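DRUSTVILLE, 1 April 2003

# Cup collection moves to Jarman Street hall

The Drustville reuse store will move its cups and glassware out of the Stinell Road building and into the former Jarman Street hall, the store said in a notice to its members. The change takes effect this week. Furniture, books and bedding stay at Stinell Road.

The store has run short of shelf space since September, when it began taking in cups from schools and offices as well as from homes. It now holds 1480 cups, tumblers and glasses, according to the notice. Most are sold singly or in small lots to people setting up a kitchen. The rest are lent out for parties and town events and come back to the store to be washed.

Jarman Street has a larger sink room and a loading door at street level. At Stinell Road, crates had to be carried up a flight of stairs, and the store said breakage on the stairs was one of the main reasons for the move. Rent at the new address is slightly higher. The store expects to cover the difference with the lending fees, which go up by a small amount this month for groups and stay the same for households.

People bringing in cups are asked to follow the same rules as before, with a few additions:

- Cups should be washed and dry when they are dropped off.
- Chipped or cracked pieces are not accepted, even if the chip is on the base.
- Plastic cups are taken if they are free of deep scratches.
- Lids should be taped to the cup they belong to.
- No more than 2 crates per household per visit.

Crates can be borrowed from the front desk for a deposit, which is paid back when the crate is returned. Newspaper should not be used for wrapping colored plastic, as the ink comes off on it. The store has old towels and cloths for that purpose and will accept more of them.

Sorting will be done by material first and by color second. Under the old system everything was shelved by size, and borrowers who wanted a matching set often had to look through several shelves. Amber glass and dark tumblers are the pieces most often asked for and will have shelves of their own. Clear glass, which takes up the most room, goes along the back wall.

The notice also deals with odd cups, meaning pieces that arrive alone and match nothing on the shelves. These used to be given away in a box by the door. From now on they will be kept for 8 weeks in case a match comes in, and only then put out in the box. Anyone who is looking for a single cup to replace a broken one can leave a note at the desk with the color, the material and the height. A drawing or a snapshot helps but is not required.

Cups set out on a wooden tabletop, amber and dark ones among them:

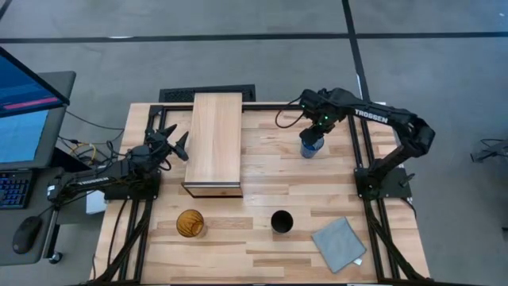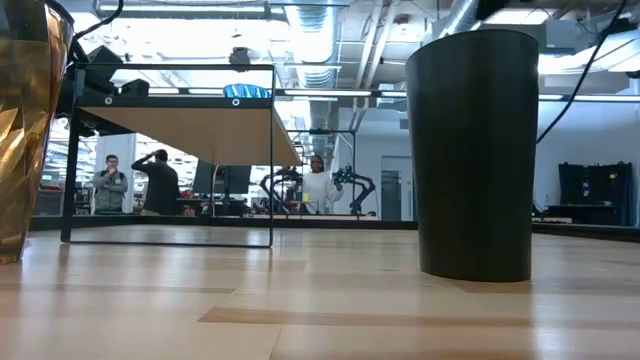

Borrowers who have cups out on loan now should return them to Jarman Street. Anything left at the Stinell Road door will be carried over, but the return will be dated from the day it reaches the new building, and late fees will be counted from that date. Loans that were booked before the move are still good and do not need to be made again.

The Dralla Avenue drop box is not affected. It will be emptied 3 times a week as it is now. The box is for unbreakable cups only, and the store repeated its request that glass not be left there. In the past winter several bags of glassware were put through the flap and had to be thrown out.

Parking at Jarman Street is on the north side of the building. The spaces in front belong to the dental office next door and are not to be used, including for short stops. Drivers with a full load can pull up to the loading door and ring the bell.

The store is also looking for shelving. Metal or wood is fine, and shelves up to six feet tall will fit in the main room. Donors should call ahead so that someone can be there to help unload. Steps, ladders and folding tables are not needed at present.

Opening hours do not change. A list of lending fees is posted at both buildings, and printed copies can be picked up at the town library.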